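Project report: which tabletop for the study corner?
Siriporn Wannasri

4. What I did

By May I had narrowed it down to the big table in the Liltmont study room, mainly because everyone moans about it. The brief asked us to pick one everyday surface and find out how well it suits the people using it, so I went round with a short questionnaire (nine questions, probably too many) and got 40 back. I also kept a diary of my own two weeks working there, which was more fun than I expected!

5. What people said

Most people like how pale it is. It makes the corner feel bigger, and you can find a dropped pencil straight away. The complaints were nearly all about glare in the afternoon and tea rings – one person wrote half a page on tea rings, with a drawing. Hardly anyone mentioned the grain, which surprised me, as it's the bit I like best.

6. Looking at the surface

I spent a whole morning on the grain alone. Nearly all the lines run the same way, but they aren't straight, and in places they bend round into long ovals before they settle down into streaks again.
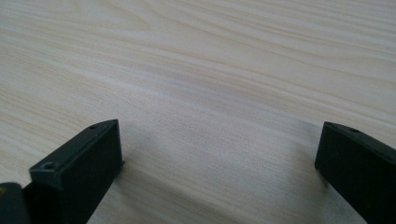
I tried drawing it freehand and gave up after the third go, so my sketches only show the main bands. What I still can't say for certain is whether it's solid wood or a very good printed pattern. My tutor thinks solid, my flatmate thinks printed, and I changed my mind twice while writing this section.

7. If I did it again

I'd ask fewer questions and leave more room for comments – the best stuff was squeezed into the margins. I'd also try a darker table next to this one, at the same time of day, and ask people to swap seats halfway through.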